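Water table kit: notes on the fish-scooping set

The fish-scooping set has moved from the Leckie store to the Nekbridge shelf and can be borrowed from 13 March 2026. The loan period is 5 days. Dougal Carnegie handles bookings.

Fill the blue tray with a thin layer of water only. The tray is shallow, and a deeper fill slops over the rim when it is carried. Use a level white table and keep a towel within reach. Place the containers for the catch at the right end of the tray, or at the left end for a left-handed player. 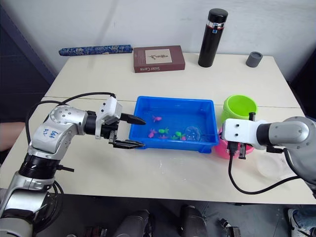
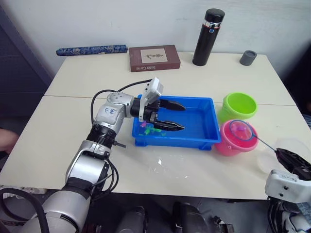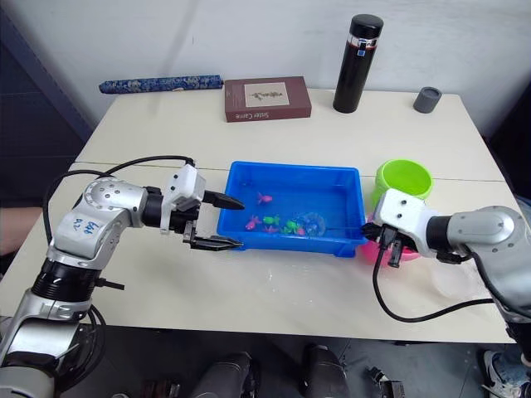

Toy fish in a blue tray with shallow water, on a light tabletop.

Can warm water be used in the tray?
Lukewarm tap water is fine. Hot water softens the plastic fish and should be kept out of the set.

After use, empty the tray into a sink and rinse the fish in a sieve. Stand the containers upside down for 20 minutes. Nets dry slowly and should be laid flat, mesh upward, on a cloth. Fish that still hold water inside should be squeezed out before packing. Do not add soap to the play water, as it leaves a film on the mesh.

Pack everything dry in the Emano box, fish in the drawstring bag, net on top. Report torn mesh on the card inside the lid. Replacement nets are ordered in August with the rest of the Flunon stock.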